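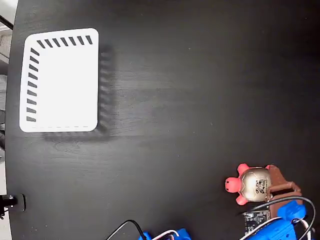 Speaker notes — writing a small-town history
Hatsue Sugawara
May 26, 2022

Say hello, thank Sointu for the invite. Water!!

Start w/ Hirville story — mill fire, three versions, all from people who were there. Read the short one. Pause.

Main thing: talk to people before you hit the archive. Papers wait, people don't. First book I did it backwards, lost 6 interviews that way.

Money — printed 1,000, sold 400 the first year. Rest sat in my hall. Say it plainly, they will ask anyway.
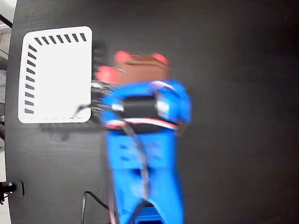 White card, dashes along the top and left side, on a black tabletop.

Maps — ask permision early. Kassa parish map took till November to clear. Skip if short on time.

Names: spell them how the family spells them. Check with teh family twice.

Indexing — do it yourself, slow but you catch mistakes. Page 6 mixup story if they're awake.

Questions. Sointu Halonen has the mic. Books on side table, cash only.

Last updated: night before, still too long — cut maps?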